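Tagesdecke

Eine Tagesdecke, regional auch Bettüberwurf oder einfach Überwurf genannt, ist eine großflächige textile Decke, die tagsüber über das gemachte Bett gelegt wird und dort Bettzeug, Laken und meist auch einen Teil des Gestells verdeckt. Zum Schlafen wird sie abgenommen oder wenigstens ans Fußende zurückgeschlagen. Von der Bettdecke unterscheidet sie sich also dadurch, dass sie nicht in erster Linie wärmen soll, auch wenn in kühlen Schlafzimmern natürlich niemand daran gehindert wird, sie in einer Oktobernacht doch noch über die Beine zu ziehen.

Wortgebrauch

Die Bezeichnungen gehen im Alltag freundlich durcheinander. Als Überwurf gilt vielen alles, was lose über ein Möbelstück gebreitet wird, also auch die Decke auf dem Sofa oder dem Lesesessel. Tagesdecke ist enger gefasst und meint fast immer das Bett. Wer von einem Plaid spricht, denkt eher an eine kleinere, wärmende Decke, häufig mit Fransen, die zusammengefaltet am Fußende liegt. Die Steppdecke wiederum ist nach ihrer Machart benannt und kann sowohl Bettdecke als auch Tagesdecke sein, was beim Bestellen schon manche Verwirrung gestiftet hat.

Formen und Zuschnitt

Am einfachsten ist die glatte, rechteckige Decke mit umgenähter Kante. Sie fällt an den Seiten weich herab und lässt sich auf Betten verschiedener Größe verwenden, solange man sich an den Ecken nicht über etwas Faltenwurf grämt. Etwas aufwendiger sind Decken mit abgerundeten Ecken am Fußende, bei denen der Stoff dort nicht auf dem Boden aufliegt.

Eine eigene Gruppe bilden Decken mit angenähtem Volant, auch Rüschenrand oder Rock genannt. Hier besteht die Liegefläche aus einem mehr oder weniger festen Spiegel, an den ringsum oder an drei Seiten ein gekräuselter Streifen angesetzt ist. Der Rock hängt bis knapp über den Fußboden und verdeckt die Matratze und alles, was sich im Laufe der Zeit unter dem Bett eingefunden hat. Für die Kräuselung rechnet man gern mit der doppelten Stofflänge, bei sehr dünnem Gewebe auch mit mehr. Solche Decken müssen zum Bett passen, denn sitzt die Naht nicht genau auf der Kante der Matratze, sieht das Ganze schnell verrutscht aus, und man zupft jeden Morgen aufs Neue.

Die gesteppte Tagesdecke besteht aus Oberstoff, dünner Vlieseinlage und Rückseite, die durch Nähte in Rauten, Wellen oder Ranken miteinander verbunden sind. Sie liegt schwerer und glatter auf und verzeiht ein nicht ganz ordentlich gemachtes Bett darunter recht großzügig.

Materialien

Verwendet werden vor allem Baumwolle, Leinen, Polyester und allerlei Mischgewebe. Baumwolle ist angenehm im Griff und meist unkompliziert zu waschen, knittert aber gern. Polyestersatin und ähnliche glänzende Stoffe behalten ihre Form und ihre Farbe lange, rutschen dafür leicht und laden sich in trockener Heizungsluft auf. Waffelpikee und andere Gewebe mit ausgeprägter Struktur kommen ohne Muster aus und sind beliebt, wo der Raum ohnehin schon bunt genug ist. Samtige Stoffe wirken behaglich - nur sieht man auf ihnen jeden Handstrich und jedes Haar des Hundes.

Muster und Verzierung

Blüten und Blätter gehören seit langem zu den häufigsten Motiven, oft Ton in Ton gehalten, damit die große Fläche nicht unruhig wird. Rosa, Creme, Hellblau und Flieder sind bei Decken mit Rüschenrand besonders verbreitet. Daneben gibt es aufgesetzte Bänder, Spitzenkanten, Paspeln und Stickereien, mitunter auch ganze Schriftzüge, in denen dem Schlafenden auf Deutsch oder Englisch eine gute Nacht oder ein süßer Traum gewünscht wird. Schräg über die Decke geführte Bänder in einem dunkleren Ton der Grundfarbe geben solchen Stickereien einen ruhigen Untergrund und brechen zugleich die große rechteckige Fläche.

Ausgehend von der Decke werden häufig weitere Textilien im Zimmer abgestimmt. Der Handel bietet sie deshalb als Garnitur an, also zusammen mit passenden Kissenhüllen; beim Anbieter Michiels heißt eine achtteilige Zusammenstellung mit Volant etwa Sedenholm. Ebenso üblich und oft wohnlicher ist allerdings das allmählich Gewachsene, bei dem ein Kissen aus einem anderen Zimmer herübergewandert ist und dann einfach geblieben ist.

Kissen und Nackenrolle

Auf die Tagesdecke gehören nach verbreiteter Gewohnheit Zierkissen. Die Schlafkissen können darunter verschwinden, was am Kopfende eine deutliche Wölbung ergibt, oder sie werden in eigene, zur Decke passende Hüllen gesteckt und sichtbar übereinandergelegt. Davor oder darauf liegt gern eine Nackenrolle, ein zylindrisches Kissen, dessen runde Enden mit Stoffscheiben geschlossen oder bonbonartig zusammengebunden sind. Abgesetzte Enden in einer helleren Farbe sind ein altes und immer noch hübsches Mittel, die Form zu betonen. Kleinere Kissen werden an das Kopfteil gelehnt, wo sie auch beim Lesen im Bett gute Dienste tun.

Auflegen und Zusammenlegen

Vor dem Auflegen wird das Bettzeug gelüftet, denn unter einer dichten Decke hält sich die Feuchtigkeit der Nacht sonst bis zum Abend. Dann legt man die Tagesdecke am Fußende an, zieht sie zum Kopfteil hin glatt und gleicht die Überhänge an beiden Seiten aus. Bei einem Doppelbett geht das zu zweit bedeutend leichter. Allein läuft man eben ein paarmal ums Bett herum, was morgens ja auch nicht schadet.

Abends faltet man die Decke der Länge nach und legt sie über eine Bank, eine Truhe oder einen Stuhl. Gesteppte Stücke werden besser locker gerollt, damit sich in der Einlage keine Knickstellen bilden.

Pflege

Da die Tagesdecke nicht unmittelbar mit der Haut in Berührung kommt, wird sie seltener gewaschen als Bettwäsche. Zwischendurch genügt Ausschütteln am offenen Fenster oder vorsichtiges Absaugen mit der Polsterdüse. Große gesteppte Decken passen nicht in jede Haushaltsmaschine und werden dann in den Waschsalon oder die Reinigung gegeben. Stickereien wäscht man auf links, Spitzenkanten im Schonwaschgang und ohne kräftiges Schleudern. Rüschen werden nach dem Waschen noch feucht in Form gezupft; wer sie bügeln möchte, fährt mit der Spitze des Eisens von unten in die Kräuselung hinein und braucht dafür etwas Geduld und am besten ein gutes Hörspiel.

Siehe auch

Bettwäsche
Kopfteil
Nackenrolle
Plaid
Volant
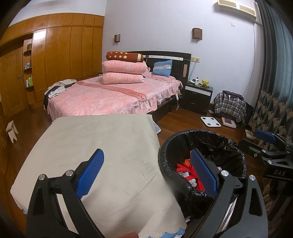
Doppelbett mit rosafarbener Tagesdecke, Rüschenrand und gesticktem Schriftzug „SWEET DREAM“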